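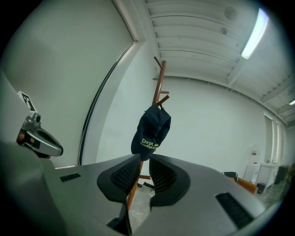

Fuder has released the Louro 2, a hand-held gripper kit for recording manipulation tasks without a robot on site. The kit replaces the first Louro unit and ships in June. An operator carries the gripper to the work, performs the task by hand, and the unit records the view from above the fingers. Soft goods were the main design target: the two black pads are thick and rounded, with a fine texture on their inner faces, and they are suited to items such as a baseball cap hung by its strap from a coat rack peg. Rigid fingers tend to slip on thin straps or pinch the cloth against the peg.

**Hardware.** The body is matte gray and houses the drive, storage and battery. Recording time is 6 hours per charge. The finger pads are a wear part and can be changed with a hex key. Each unit weighs 656 grams with the battery fitted. Two units can be run as a pair for tasks that need both hands, with clocks matched over a short cable before the session starts.

**Software.** Recordings are read out with Trangate, a desktop program licensed from Vondent. Trangate aligns the video with finger opening and hand motion, flags dropped segments, and writes files in the formats used by common training tools. Existing Louro recordings can be imported. Calibration for the wide-angle lens is stored on the unit and copied with each session.

"Most of the requests we had were for cloth, straps and bags," said Vilém Štefanec, product lead at Fuder. "The first pads were too hard for that work. We changed the pad material and left the mounting points where they were, so old fixtures still fit."

**Price and availability.** The single kit is priced at $3,477 and includes one gripper, a charger, a spare set of pads and a one-year Trangate license. The paired kit will be quoted on request. Owners of the first Louro can order the new pads separately.

Technical data sheets and mounting drawings are available from the Fuder sales office.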